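I finally cleared out the pan drawer, you guys. It only took me since September to get around to it!

It started because I couldn't find the one lid I wanted (of course), so everything came out onto the floor, and then I was sitting there with a frying pan from my first apartment wondering why I'd moved it three times. The nonstick was gone in the middle. Out it went. Same for the giant stockpot, which I used once for corn and which took up half the drawer.

My neighbor Alois Schnyder took the fondue set, so that's found a good home, and he's already invited me over to eat from it.

What stayed is the stuff I cook with every week, and my favorite by a mile is the glass pot with the mint green handle. I love that green so much. I make oatmeal in it, soup, rice when I'm feeling patient, and the lid has those two little steam holes so it doesn't rattle at me the whole time. 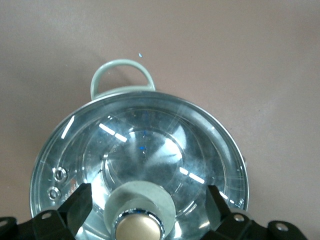
The glass does cloud up if I'm lazy about it, so every so often I give it a soak with white vinegar and warm water, then a soft cloth. No scouring pads! I learned that one on a casserole dish.

Next up is the spice shelf, and I'm a bit scared of what's at the back.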